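How we are teaching a robot to tidy up

Hello again! Lots of you wrote in after my September page (the one about the wobbly cardboard crane) and asked what I was making next. Well, it's a robot job this time, and the robot's name is Losis.

I didn't build all of Losis. The big parts arrived in boxes, and a few of us at the Drolwood workshop have been bolting, wiring and testing since then. My part is the hands, so I've got hands on the brain at the moment.

Try something for me. Drop a jumper on a chair and pick it up again. Easy! But think about what you did. Your eyes found the jumper, even though it was in a funny heap. You picked a good bit to hold. Your fingers closed until they felt cloth between them, and then your arm lifted.

A robot has to be taught every one of those steps, and cloth is the hardest thing to practise on. A mug is always mug-shaped. A jumper can be a ball, a pancake or a long sausage with sleeves, and it changes shape again as soon as you touch it.

So what does Losis use instead of fingers like yours? It has grippers. A gripper is a bit like your finger and thumb when you pinch a crisp. The parts that do the pinching are called jaws or fingers, and little motors pull them together. If they squeeze too softly the cloth slides out. If they squeeze too hard, a delicate thing could get a nasty crease (sorry, best scarf).

Losis needs eyes as well, and it has more than you do! One camera is up at the head, looking down at the room. Another sits at the wrist, right next to the gripper. The head camera is good for finding things. The wrist camera is good for the last little bit, when you need to know what is between the jaws.

Then comes practice. We did 80 tries with one tea towel before I was happy with the squeeze, and I changed the program 7 times on the way. You should have seen the biscuit tin by the end of it.

The first two pictures are from the head camera, and the third is from the wrist.

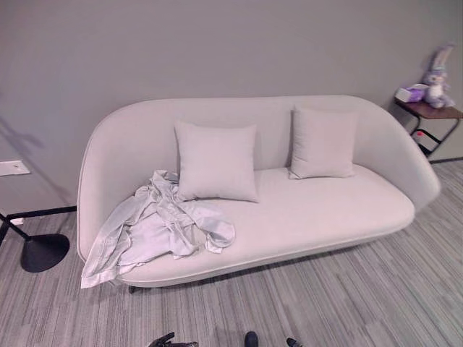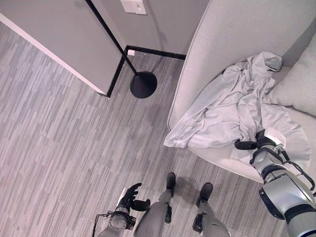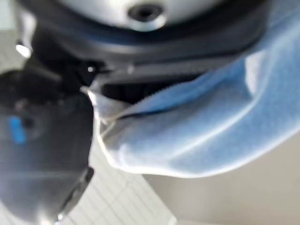

Lodhi wrote to ask why the robot can't just scoop the washing up with a big spoon, and whether anyone has tried two robots folding one sheet, because at Lodhi's house that job always takes two people and ends in an argument. I like the spoon idea very much and I'm going to draw it. Two robots will have to wait until we've saved up!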